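Dastolgate Workshop Forum > Automation > Household and small-shop tasks
Thread: Can any of them put soft goods away yet?
Started May 2019

kerf_and_kettle
I do returns and storage for a small hat and workwear outfit. Most of the day is picking up soft things that have no fixed shape and putting them in clear bins. Every March somebody sends me a video of a machine folding a towel and asks when I'm retiring. I would like a straight answer from people who run this equipment. Is bin loading of caps and cloth a solved problem, a nearly solved problem, or a demo?

Solomiia Zinchenko
Nearly solved if you are allowed to choose the cloth, the bin and the light. Otherwise a demo. Rigid parts have a grasp point you can compute. A bunched piece of canvas has hundreds, and most of them move once you touch them. Hems help. They are thicker, they hold a line, and a pointed fingertip has something to bite.
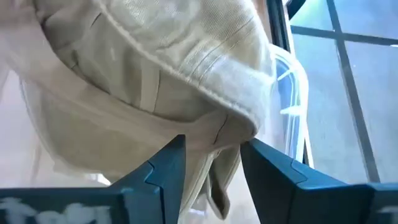

Beige fabric pinched between the fingertips, stitched hem above, clear container behind.

Note where the tips are closing. They have a narrow flap and the hem is higher up. Whether that's a good grasp depends on what the rest of the piece weighs and which way it hangs once lifted. You can't tell from the pinch alone.

oldmill_tom
The container behind it is what would worry me. Clear plastic is miserable for depth sensing. You get glints off the rim and not much off the walls. We swapped ours for opaque grey bins at Sasow and missed placements dropped from 19 in 300 to 2 in 300, same arm, same software.

kerf_and_kettle
I can't swap bins. People need to see what's in them.

oldmill_tom
Then put a strip of matte tape around the rim. Costs next to nothing.

Jianhua Bai
I disagree with the emphasis on sensing. A learned policy working from ordinary colour cameras doesn't need clean depth to find a box. It needs to have been shown the box enough times, under enough different lighting. In my experience clear bins cost you more training data and that's all. The harder part is release. A cap goes in well enough, then the brim catches on the rim on the way out and the whole bin shifts. 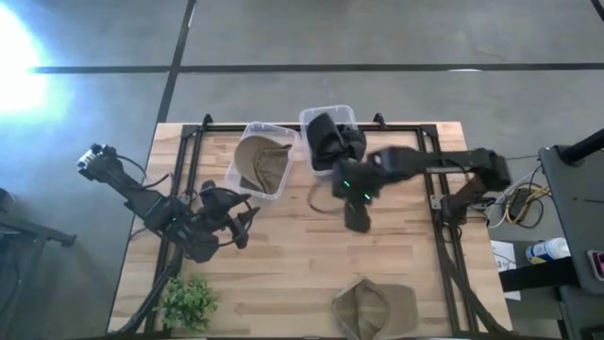 Two arms over the table. Khaki cap in the left bin, black cloth item in the right, second cap still on the wood.

The left bin is sitting tilted. A fixed-coordinate program would want it square every time. A person would drop the next cap in without noticing the angle, and that is the standard kerf_and_kettle is asking about.

Also look at the right bin. The cloth comes up over the rim and spills a little past the front edge. Do you call that put away? I've seen test sheets that would pass it and test sheets that would fail it, and the published success rates depend heavily on which sheet was used.

vendetti_bench
I'd fail it. If the next bin stacks on top, it's a jam.

Solomiia Zinchenko
Fail for stacking, pass for tidying a bedroom. Household and shop-floor are different specs and people keep quoting one to sell the other.

kerf_and_kettle
Stacking, in my case. So it would be a fail. What about speed? I can do 40 caps in the time it takes the kettle to boil, if they're already on the bench.

Jianhua Bai
You will win on speed for a good while. The two-arm setups I've worked with are slow on soft items, and slower again when one arm has to wait for the other to clear the workspace. Two arms is worth it when one holds the bin and the other loads. If both are just picking, you spend a lot of effort on not colliding.

oldmill_tom
Which is why I'd use one arm and a suction cup and be done with it.

Solomiia Zinchenko
Suction on woven canvas leaks. You need a lot of flow to hold even a light cap, and you'll hear the blower from the parking lot.

oldmill_tom
Ours holds caps fine on the front panel where there's buckram behind the cloth. Limp stuff, agreed, no.

vendetti_bench
Has anyone tried the Qin soft fingers on this? I have a set in a drawer. They were good on bagged goods and useless on anything with a seam, but I only gave them an afternoon.

Jianhua Bai
Tried them. Too blunt to get under a single layer lying flat on a tabletop. A narrow stiff tip does better there, at the cost of marking delicate fabric. For caps upside down with the brim free, nearly any two-finger gripper will do the job, so I wouldn't spend money on fingers first.

kerf_and_kettle
So, for my bench: caps maybe, loose cloth no, stacking no, and I tape the bins.

Solomiia Zinchenko
Caps yes, if someone is nearby to clear faults. Loose cloth depends on the piece. Try the tape regardless — it's a cheap test even with a borrowed depth camera and no arm at all.

oldmill_tom
Matte, not the glossy electrical stuff. I made that mistake on the first six bins.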